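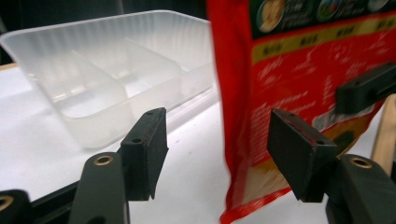 Open jaws, white table.

When I was a child in Losturau, my grandmother kept her money in three tins. One was for food, one was for the winter, and the third was for people. I did not understand the third tin until I was much older. If a neighbor's cow died, or somebody had to travel to a hospital in the city, something went out of this tin and into an envelope, and the envelope went across the street after dark. It was never called a loan. But everyone knew who had received and who had given, and in some later year the envelope came back, with a different amount inside.

I have been thinking about the third tin because of a letter I received this month from my bank. It informs me that my savings account will now have a monthly fee if I keep less than 500 in it. I am not poor and I will not pay the fee. The people who will pay it are the ones who have less than 500, and I have read the letter four times looking for the place where this is explained. It is not there. The letter speaks only about improving the service.

I should say that I am not an economist. I studied one year of economics in Gillent, in my second language, with a dictionary on my knees, and then I changed to surveying. What I remember best from that year is a drawing of two curves that cross. The teacher said that the point where they cross is where everybody is satisfied. I raised my hand and asked where on this drawing are the people who cannot pay the price. He said, very kindly, that they are to the right of the point. I wrote this down. I still have the notebook — "they are to the right of the point."

In those days I believed that the old way in our village was backward and that a proper bank was progress. I want to be fair to my younger self, because a part of it is true. The envelope had its own cruelty. A family that was not liked received a thin envelope, or none. A woman who had left her husband could not ask. If you wanted to start something new, for example a shop that would compete with your neighbor's cousin, the tin was closed to you. A bank does not care whom you left. It looks at your papers, and if your papers are good, you get the money. For many people this was a great freedom, and I do not want to hear romantic speeches about villages from persons who never had to live in one.

Still, something was lost when the tin went away, and I think I can now say what it was. With the tin, the one who gave had to look at the one who received, every day, at the well and at church. If you were too hard with somebody you had to see the result with your own eyes. The person who decided about my monthly fee will never see any result. Perhaps there is not even such a person. I called the bank and asked who had decided it, and the young man on the telephone was polite, and he truly did not know.

Some years ago I lived in Zavidar for my work, and there I was a member of a savings circle. It had 40 members, most of them from the same two apartment buildings. Each of us put in 20 every month, and each month the members who needed money asked for it, standing up, in front of the others. I hated the standing up. I come from people who put the envelope under the door. But I noticed that the asking was much easier for those who had already seen others ask, and after the first winter it had become almost an ordinary thing, like asking for the salt.

The circle was called Xia, after the street. We had very few rules. You could not ask twice in the same year unless the others agreed. There was no interest, but a person who had borrowed was expected to bring the cake next time. At the end, when I moved away, there was 2,262 in the box that did not belong to any member in particular. It had come from small extra amounts which people had put in without saying anything. We argued a whole evening about it. One side wanted to divide it. The other side, where I also was, wanted to leave it in the box. We won, but only because it was late and people had to get up in the morning.

I tell this because, when I complain about the bank, my friends say: so what do you want, do you want to go back to the tins? And I never have a good answer at the table. I am slow in discussion, especially in English. At home, later, the answer comes. I do not want to go back. I would like that we stop treating money as a kind of weather, which arrives from somewhere and for which no one is responsible. A fee is a decision. A wage is a decision also, and so is the rent. Somebody sat in a room and chose the number, and could have chosen another one.

I know what can be said against this. A circle of 40 people cannot build a railroad. It cannot pay for an operation that costs as much as a house. When the factory near Zavidar closed for one season, half of our members needed money in the same month, and we had to say to several of them that there was not enough. That was a bad evening. A large bank or a state can carry such a month, and we could not. So I think we need the large things too, but we should be allowed to ask them questions and to receive an answer from a human being.

I closed my savings account on September 14, 2018. It took almost an hour and I had to sign in five places. The lady asked for the reason, and there was a list on her screen to choose from: moving away, better offer, dissatisfied with service, other. I said other. She asked if I wished to add a comment, and I began to tell her about the tins, but there was a line behind me, so I said no, thank you, and took my copy of the papers home.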